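Support Center > Kitchen > Sinks and Accessories
Ticket 243-652
Subject: Roll-out drying rack slides around when the other basin is full
Product: Stanach over-sink drying rack, gray
Status: Open, awaiting customer

Hi there! I'm hoping somebody can help me with the drying rack I got from you in May. I love the thing, I really do, but it has started creeping. I set it across one side of my double sink, put dishes on it, turn to wash something in the other side, and by the time I come back it has shuffled over an inch or so and one end is sitting crooked on the rim.

Some background, in case it matters. We moved into a place on Grurstead with a stainless double sink and a pale counter (gorgeous, shows every coffee drip). There's no room for a drainer on the counter, or rather there is, but then I have nowhere to chop. So I do everything in the sink. One basin is for produce when I get home from shopping, the other one gets the rack for plates and bowls. That's the whole system and it worked great for the first few weeks!

What I've tried so far:

Wiping the end pieces with dish soap and warm water. Helped for one evening.

Turning it end for end. No change that I could tell.

Drying the rim of the sink with a towel before I put the rack down. This one does help, but I can't be doing that every time I rinse a tomato.

Fewer plates. It still moves, just slower.

My setup is one basin full of vegetables and the rack over on the other side.

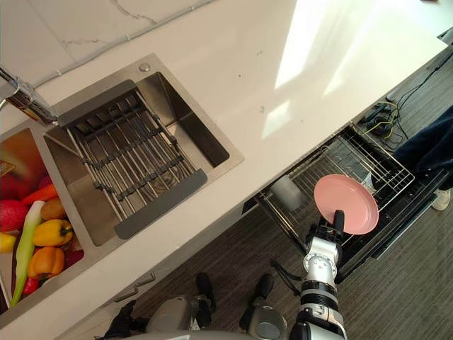

Hello, and thank you for writing to Plutberg support. Creeping on this rack nearly always comes down to the end bars. They need to sit flat on a surface on both sides, and if one of them is resting on a curved part of the rim, it will walk a little each time you set something down. Could you try three things for us? First, lay the rack on a flat counter and press each corner to see if it rocks. Second, wash the end bars with a spoonful of baking soda and water instead of dish soap, which can leave a film. Third, let us know if you load from the middle or from one end. If it rocks on the counter, we will send a replacement and you won't need to return the old one.

Okay, I'm back, with results! I did the counter test before breakfast and it does not rock. I pressed every corner twice. So the rack is straight, which I guess is good news for you guys and slightly annoying news for me, since I was kind of hoping for an easy swap.

The baking soda was a big improvement. I scrubbed both ends with an old toothbrush and a surprising amount of gray gunk came off, so I bet your soap film idea is right. It grips a lot better now. It stayed put through all the breakfast dishes and a big mixing bowl.

As for loading, guilty. I load from one end, always the end closest to me, and I lean the plates up against each other so they're all pushing the same way. I never thought about it until you asked. My old rack was a Van Dusen wire one with slots, so the plates stood up by themselves and it didn't matter where you started.

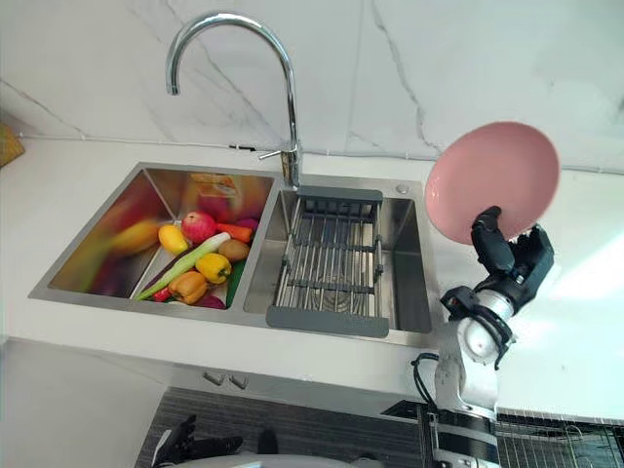
So last night I tried starting in the middle and working out, with the heavier plates first. It moved maybe the width of a pencil over the whole dinner load, and I can live with that. The one time it really slid was when I yanked a leek out of the other basin and whacked the rack with my elbow, and I'm not going to blame the product for that one.

I still have a few questions before you close this:

1. Is there a slotted insert, or some kind of clip-on plate holder, that fits this rack? I'd buy it today.

2. How often should I do the baking soda scrub? Once a week is fine, but if it's every night I'll probably forget.

3. The box said to keep it under a certain weight and I tossed the box. Is there a number? I do put a cast iron pan on it sometimes (the 8 inch one, only the small one, I promise).

4. Can the rack go in the dishwasher? I've been washing it by hand, and I have a feeling that's where the film came from in the first place.

Also, a suggestion for whoever writes the little leaflet: please put the part about the flat rim in there. Mine had a lot about unrolling it and nothing at all about where the ends should rest. I had one end up on the curve for a good week before I wrote in.

You can leave the ticket open for now if that's all right. I've got a big batch of peppers to wash and roast this weekend, with all the trays and bowls that go with it, and I'll write back once the rack has been through that.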